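### 4.2 Clearing and wiping a tabletop

The second group of tasks in our study comes from ordinary table care: going around an object that stands on the surface, and removing small dirt without moving that object. A person does this almost without thinking. For a two-finger gripper it is still difficult, and we find that the published success rates do not show well where the difficulty is.

The work surface is a white table with a thin stand on it (Figure 3). The stand has a vertical rod and a flat ring of wire as its base. Dark specks lie on the surface between the fingers, and they are much smaller than any object in the Ovent grasping set.

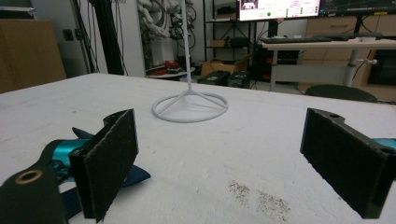

**Figure 3.** Gripper fingers open over the white tabletop, with the stand and scattered specks.

We compared two controllers, Stirkova and Hà, on 399 trials in total. Each trial had a limit of 70 seconds. A trial was counted as successful only if the stand was displaced by less than 2 cm and the specks were no longer found by the checking step. Both controllers could grasp the rod reliably. The wire base was the larger problem: it is low and thin, and the depth estimate often joined it with the table. In these cases the finger touched the ring from the side and pushed the whole stand.
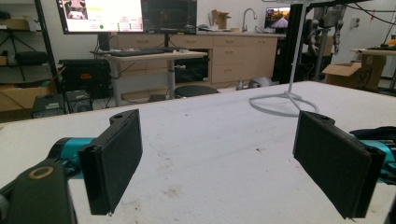 *2 min read*

Marks on the surface caused a different kind of error. The tabletop has gray smudges and small brownish stains, and the controllers had no good way to separate a stain from a crumb. Hà often returned to the same mark until the time was over. Stirkova gave up earlier, but it also left real crumbs behind - a result that a household user would hardly accept.

We repeated 200 of the trials with the Wovwood planner, which slows the fingers near thin objects. The stand was pushed less often, but more trials ended at the time limit. We therefore do not claim that table cleaning is solved, even for one table and one object. Picking up and placing are close to practical use. Wiping around things that must stay in their place needs better sensing of contact, and this is the subject of Section 5.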